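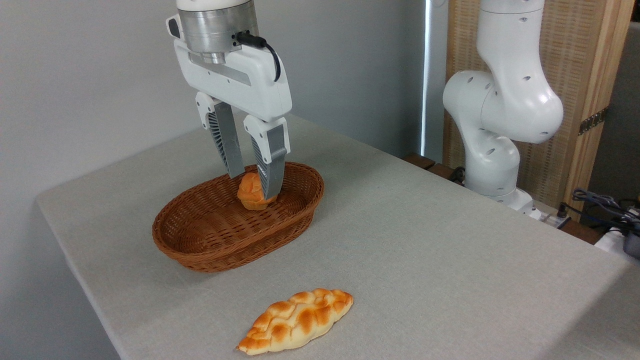 The open day at the Ostia workshop in Skadby was held in January, and I attended at the invitation of Angelica Dagdag, who leads the handling group. Visitors were admitted in parties of 6 and given a short talk on safety before entering. The demonstration concerned the handling of soft food, a subject on which my own department has long sought advice. A small bread roll in a wicker basket lay between the fingers of the gripper, with a braided loaf on the cloth in front.

Home Visits Reports Archive Contact

Dindo Gatchalian took questions on finger pressure and on cleaning between batches. I was grateful for his patience — several of us asked much the same thing. He also explained why bread is a harder test than boxed goods, as no two rolls share a shape.
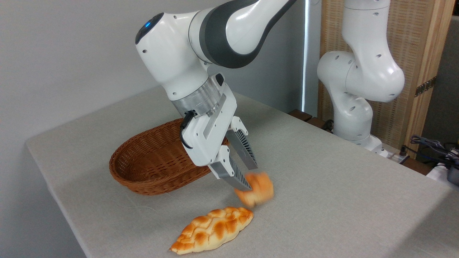 Arrangements for the next visit

A second party will travel from Jostville in the spring. Colleagues wishing to attend should write to Haf Nicholas.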